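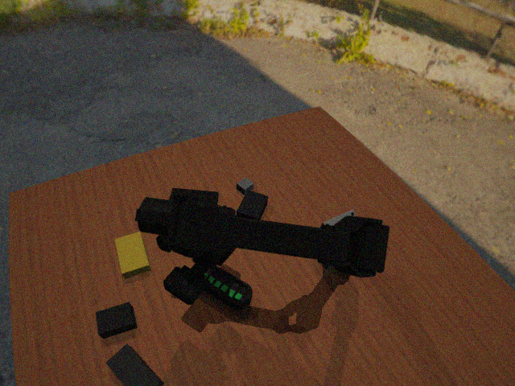 *A wooden tabletop with a reddish-orange grain.*

Inger Blöndal learned to bake rye bread from her grandmother, and she will happily tell you about it for as long as the coffee holds out. "She never wrote anything down, so I had to stand there and watch her hands," she says, pouring me a second cup before I've finished the first.

She started selling loaves from her porch on Welavgate one December, when the oven at home could manage only 2 at a time. "I was up at four and still running out by breakfast - and people were so sweet about it!" These days she keeps a notebook of everyone who has ever ordered, 653 names so far, and she likes to read through it in the evening.

Her neighbor Bent Briem still gets the heel of the first loaf, with plenty of butter. "He'd knock on my door if I forgot," Inger says, and goes off to find me a bag for the half loaf I'm taking home.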